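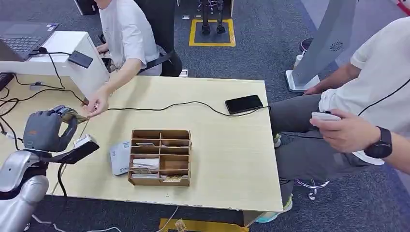 The Return of the Paper Slip

Small lending libraries are going back to index cards, and the reasons are mostly mechanical

The circulation records of the Hanport Reading Rooms fit in a drawer. Each title has one card, ruled in eight columns, and each loan takes one line. When the line is full of initials the card is turned over, and when the reverse is full a new card is stapled to the front. The method was standard in branch libraries before the terminal replaced it, and it was reinstated at Hanport in July, after the vendor of the previous software withdrew support for the version the Rooms were running.

Lesego Mnguni manages circulation there. She had used a card system once before, as a student assistant, and remembered it as slow. Her measurements since the change suggest otherwise. A loan at the desk takes her 6 seconds if the borrower has the book open at the pocket, and the return takes less. The old terminal was faster per transaction but had to be logged into, and it logged itself out after a short idle period. At a desk that handles one borrower every ten minutes, most transactions began with a password.

"We were tuned for a queue," Mnguni says. "We don't have a queue."

The argument applies to a particular size of collection. Above a few thousand titles, a manual file becomes expensive to search by anything except its primary key. A card drawer sorted by author answers the question "who has this book" immediately. It answers "what does this borrower have" badly, and "what is overdue" worse. Older systems dealt with the second problem by filing a borrower's ticket together with the book card, and with the third by filing both behind a date guide. The pair sat in a tray on the desk until the book came back. An overdue list was whatever remained behind yesterday's guide.

This arrangement, usually called the Browne system, limits a borrower to as many books as he or she has tickets. Most libraries issued few. At Skenley, where the town collection is smaller than Hanport's, the limit is 2, and it has been left there.

Meinir Jarman, who catalogs for Skenley and for the music collection at Gwynne, regards the ticket limit as the most useful part of the design. The stock is small enough that a single heavy reader can empty a subject shelf. Under the software, limits were a setting, and settings were overridden at the desk. A missing ticket can't be overridden without writing a new one, and Jarman keeps the blanks in her office.

Materials are the first practical difficulty. Catalog card stock was once made to a narrow specification, with a fixed thickness, a grain that ran vertically so the card stood up in the drawer, and corners cut square. Stock sold now for general office use is lighter. In a full drawer the difference does not matter. In a half-full one the cards sag, the top edges curl forward, and the filer's fingers begin to catch two at a time. Misfiling follows. Jarman tested office stock against a batch of older blanks from a closed branch and gave up on the office stock within a month. Skenley now buys from Mastell, a converting firm that cuts to order with the grain direction marked on the wrapper, in packs of 100.

Grain is easy to check without the marking. A card flexed gently along both axes will bend more readily parallel to the grain. If it resists bending when the top is pushed back toward the drawer's rear, the grain is vertical and the card will stand.

Ink is the second. Ballpoint is durable but embosses the card, and a card embossed on both sides swells. Pencil does not swell the card but transfers to its neighbor.

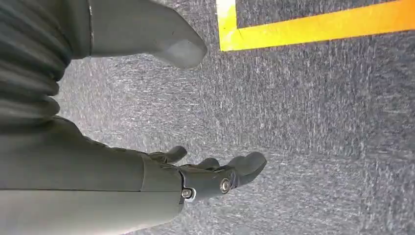
Speckled gray carpet underfoot.

Hryhorii Ostapchuk, a paper conservator who advises several county archives, recommends a pigment pen with a fine tip and a wait of a few seconds before filing. He also advises against rubber bands, which degrade and leave a brown residue, and against staples, which Hanport still uses.

Backup is the objection most often raised. A drawer can burn or flood, and there is only one of it. Mnguni's answer is a weekly scan of the date tray, which holds only the items on loan. The shelf itself is the record of everything else — if a book is on it, the book is in.

Privacy has turned out to be the harder matter. A card bearing the names of previous borrowers tells each new one who had the book before. Hanport writes initials. Skenley writes ticket numbers, and the key to the numbers is held separately. Paraschiva Stanciu, who reviewed both practices for the Gwynne trustees, found the initials inadequate in a town where most readers could be identified from them, and Gwynne has adopted numbers.

Its drawers are oak, bought secondhand, and two of the rods are missing.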